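Chess corner: questions and answers

Can I just turn up and play?
Yes. The room opens at 5 and you can sit down at any free board. Games are casual - no clocks unless both players want one.

Who do I ask for help?
Pouran Mazandarani looks after the sets and can show beginners how the pieces move.

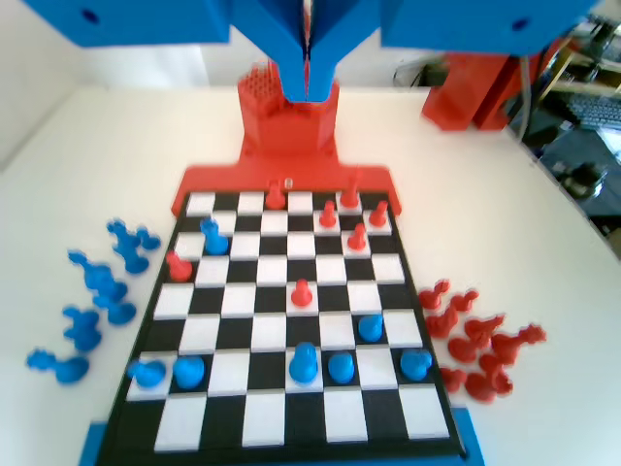

Do I have to play red or blue?
Draw for it. Red moves first here, as white would in an ordinary set.

What if a pawn goes missing?
Tell us before you leave. We keep 2 spare sets in the cupboard.

Can I borrow a board?
Yes, for up to 73 hours. Please wipe the squares with a dry cloth before you bring it back.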